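Gronditz Is Fixing Its Doors, and Its Save Files Too

2021-09-30

The second big patch for Gronditz is nearly done. Trindholm, the studio behind it, put a draft changelog on its forum last week, and it lists 761 separate changes. Most are small. A lamp no longer flickers, a menu remembers where you left it, a guard stops walking into a barrel. A few of them, though, change how the game plays from its first hour.

Gronditz came out in January to decent reviews and a lot of grumbling. It's a slow first-person puzzle game set in one very large guesthouse, where every wing was built in a different century by a different owner. Players liked the house. They didn't like losing four hours of progress when the autosave failed during a room change, and they didn't like doors that opened onto nothing until the next room had loaded.

The autosave bug was the worst of these. The game kept one save slot and wrote over it each time you crossed a threshold. If it crashed while writing, the file was gone. The first patch, in spring, made this rarer without curing it. Patch 2 keeps three rolling saves and checks each new one before it deletes the oldest. The forum had been asking for that since launch week, and the thread on it runs to more than 3,000 replies.
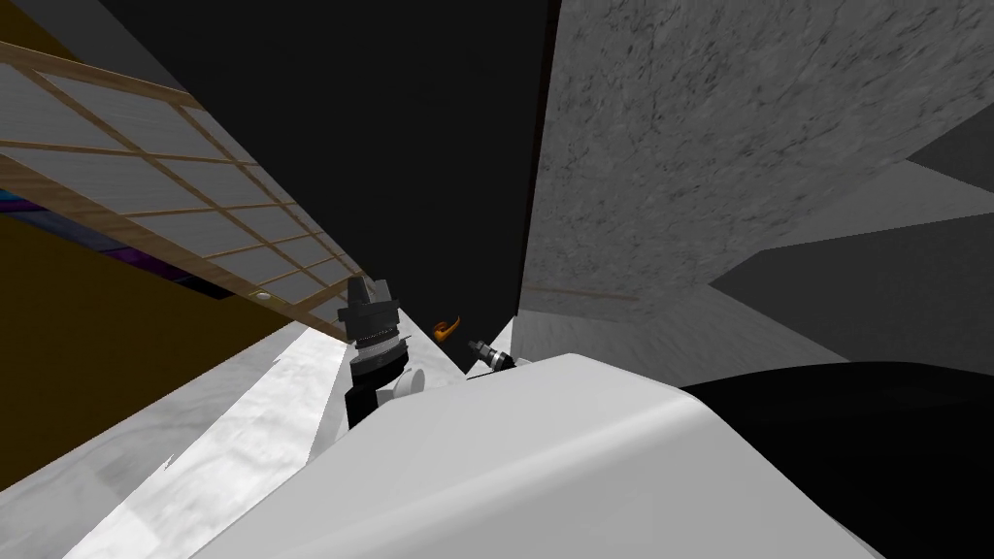 Room loading has been rebuilt as well. The old system cut the house into blocks and brought in a whole block at a time, which was fine in the small rooms and bad in the long galleries. The new one loads walls and floors first, then furniture, then the small things on shelves. Narrow spots were the hardest to get right, according to the patch notes, and it's easy to see why: a grid of thin wooden strips with pale panes on one side, speckled gray stone on the other, and a big stretch of black in the gap between them. In a spot like that the player is close to two very different surfaces at once, and any delay in the textures shows. The studio says its test machines now get through the worst of these passages without a stutter, including the older console models.

Some players will care more about the hint system. At launch it gave the same three hints for every puzzle in a wing, no matter how far along you were. Now it checks what you're carrying and which notes you've read. I tried it in a preview build and it was better, if still a bit blunt. In the clock room it told me outright which drawer to open, when all I wanted was to know I was on the right floor.

Controls get a fair amount of attention too. Every action can be remapped, on a keyboard or a gamepad, and there is a new option to swap hold-to-open for a single press. The old method asked you to grab a handle, hold the button and pull back on the stick. It felt good for the first ten doors.

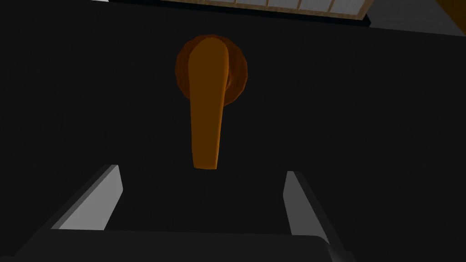 After that it became a chore, and for players with hand pain it was a reason to stop. The single press is off by default, and you'll find it under Comfort, next to the head-bob slider. Turning it on doesn't affect achievements.

There is less good news for PC owners who use mods. The new save format breaks most of them, including Kutum, the popular map overlay. Its makers have said they will update it but haven't given a date. Anyone halfway through a modded run should turn off automatic updates for now. Old saves without mods will convert the first time you load them, and the game keeps a copy of the original.

Trindholm hasn't said when the patch will go live, only that it is in final checks with the console makers. It will be free on all systems. The Vlček wing, the paid expansion shown over the summer, has been moved back to make room for it and is now planned for next year. Those who already bought the season pass can ask for their money back until the expansion is out, and they keep the soundtrack either way.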